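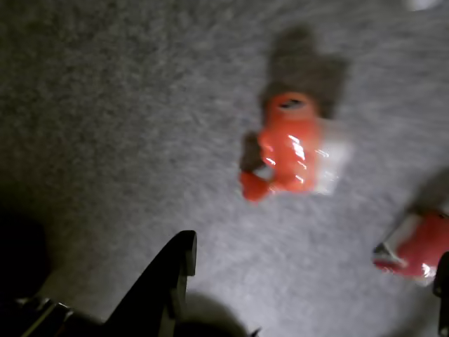

November, after supper

Ludger Lindemann has decided that the arm is fixed. He wrote "fixed" in the log in block capitals and underlined it, and then he went home. I stayed, and I am less sure.

What he did, for the record. He took both fingers off the gripper, cleaned the slides, put them back on with new screws and ran the homing routine. It homed. He ran it 10 times and it homed 10 times, and he looked at me as if I had been the one saying it couldn't. My complaint was never about homing. It was about the closing force, which drifts over an afternoon until the thing either drops what it has picked up or squeezes it so hard that the drive faults. A routine that runs with nothing in the gripper can't tell you anything about that. I said so. He said the drift was probably the slides. Probably.

Lammers sent their service sheet this morning, after I had asked for it for most of the fall. It is three pages, and one of those is a form for ordering more service. The maintenance section says to grease the slides "as required" and to check the finger mounting "regularly." I would love to know what they do in their own shop. The only hard number in it is the error code list, where 186 is given as "overload or other." We have had 186 more than any other code. Overload or other! Might as well say "weather."

So after Ludger left I did it my way, which is slower.

Finger screws first. Two of them were properly tight and one turned a good bit under my hand, and he had only put them in that morning. He'll say I loosened it. I marked all of them with the white paint pen so tomorrow there will be no argument about who touched what. Thread lock on the one that moved, a small drop, and I let it sit while I ate the rest of my sandwich.

Then the cable. I have been suspicious of the cable since summer, and have been told since summer that the cable is good because it was replaced. Replaced with what? It came out of the Deltodik crate, and everything from that crate has had to be done over at least once. I moved the wrist slowly through its full travel with the brakes off and a finger on the strain relief, and near the end of the turn it pulls. It doesn't pull much. You wouldn't see it, but you can feel it, and a tug like that on a connector all day long would give you just the kind of reading that wanders. I gave it more slack at the elbow and a fresh tie, loose enough to slide. If the drift stops tomorrow I won't know whether it was the screw or the cable. I know that. I should have done one and tested, then done the other. It was late and I wanted to go home too.

Low reaches are the hard part of the job for this arm. Up at table height it behaves well enough that visitors are impressed. Put the pieces on the carpet and everything gets worse: the wrist has to fold over, the fingers have to come in almost flat, and the hand throws its own shadow right where it is supposed to be looking. The red pieces don't help, shiny as they are. Frauke Hagedorn wants to handle all of this in software. She has a new Flinelik build that is meant to slow the arm down over the floor and wait for a clean view before it closes. I have nothing against slowing down. I do have something against putting a patch over a loose screw, and I told her that on the phone, a bit more sharply than I meant to. She took it well. She asked if I had measured the force at the fingertips before and after. I had not measured before. She was quiet for a moment, and she had a right to be.

Did the measuring afterward, for what it's worth, with the little spring gauge between the fingertips. Three closings from cold, wrote them down, then let the arm go through its reaches for an hour and took three more. The second lot came out lower than the first, though less so than I had expected. It could be that the repair did something. It could also be the gauge, which was dropped by somebody in the spring and has had a sticky feel ever since. I don't trust it and I used it anyway.

The people at Zusturska want to hear by the end of the month whether we are keeping this gripper or changing over to the one they're pushing. Ludger wants to keep it. Frauke doesn't care as long as the interface stays the same. I would keep it too, I think, but only with decent fingers on it. The tips we have are hard and slick, and no amount of force control makes up for that. I've seen the brochure for the other one and it has no service section at all.

For tomorrow: look at the paint marks before anybody switches anything on. Force readings from cold, then noon, then before going home, same gauge, same person holding it (me). Leave the Flinelik build off until I have one full day without it. Ask Lammers what "other" means. Buy grease, the real kind, the tube in the drawer has separated.

I didn't cross out "fixed." I put a question mark after it, in pencil.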